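Chapter 8
Glass on the Table: Stems, Feet and Where to Keep Them

In this chapter you will learn
how the parts of a stemmed glass are named
why glasses differ so much in shape
three ways of storing stemware, and what each one asks of you
how to take a glass from a hanging rack and put it back

Key words: bowl, stem, knop, foot, rim, stemware, pressed glass, cut glass

Pick up any stemmed glass and turn it slowly by the foot. There is a surprising amount going on! The light bends through the stem, the foot throws a ring on the tablecloth, and if the glass has a pattern you can feel it with a thumb before you have properly looked at it. Of all the things we handle in dining room service, glassware is the one I most enjoy teaching, and I hope that by the end of this chapter you will be turning glasses over in every café you visit.

8.1 The parts of a glass

A stemmed glass has three main parts. The bowl holds the drink. The foot is the flat disc the glass stands on. Between them is the stem, which may be long and plain or so short that the bowl seems to sit almost on the foot. Some stems have a swelling or bead in them, and this is called a knop. Old drinking glasses can have several knops, one above another, and collectors use them to help date a piece. The open edge of the bowl is the rim, and it is usually the thinnest and weakest part.

Learn these words now, as they turn up in every section that follows. When the breakages book at the Norton dining rooms says "chip, foot" or "crack, stem", the person ordering replacements needs to know exactly what is meant.

8.2 Patterned and plain

A plain glass shows off what is in it. A patterned one shows off itself as well, and gives the fingers something to hold. Patterns are made in several ways. In pressed glass, soft hot glass is pushed into a mould that already carries the design, so the ribs and leaves come out in one go. In cut glass, the pattern is ground into the cold surface with a wheel. Etching wears the surface away with acid and leaves a soft, frosty mark.

Leaves have always been a favourite – ferns, palms, vines, laurel – and they suit glass beautifully, with all those fine lines to catch the light. They also catch dust and dried lemonade, so a patterned bowl needs a soft brush as well as a cloth.

8.3 Storing stemware

At Norton the stock list for the spring term ran to 422 stemmed glasses, kept in three ways. Those in daily use stand on open shelves. Those for large dinners go into divided crates, one glass to a section. The rest hang upside down by the foot from racks.

Shelves are quick, but glasses get knocked together when someone is in a hurry. Crates are the safest for moving and the slowest to unpack. Hanging racks keep dust out of the bowl and take the weight off the rim, and they look lovely on a sideboard. A tabletop rack should stand on a flat, steady surface, with enough room beside it for a hand to come in from the side.

Different shapes can share a rack perfectly well. A straight-sided goblet and a round-bowled wine glass will hang side by side, but look at how far each bowl swells before you decide on their places. 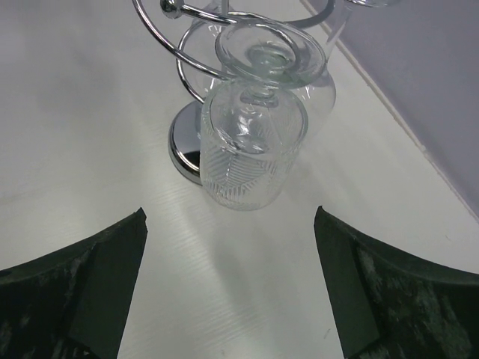 Yulan Zeng: I always teach people to hold the stem. With a short-stemmed goblet there isn't much of it to hold, so I go for the bowl, low down, with a clean cloth, and lift the foot clear before I move sideways. Please tell your students to practise with the awkward ones first!

It is good advice, and it leads straight into our first practical task.

8.4 Practical task: hanging and lifting

Work in pairs. You will need a rack, a soft dry cloth, one tall glass and one short one.

Look along the arms of the rack and find the open end.
Hold the tall glass upside down by its stem and slide the foot in gently.
Let go only when you feel the foot resting on both sides.
Do the same with the short glass, holding it by the bowl with the cloth.
Take both down again, tall one first, then change over with your partner.

Write two or three sentences on which glass felt more secure in your hand. Keep your notes, as you will use them again in section 8.5, where we look at washing and polishing.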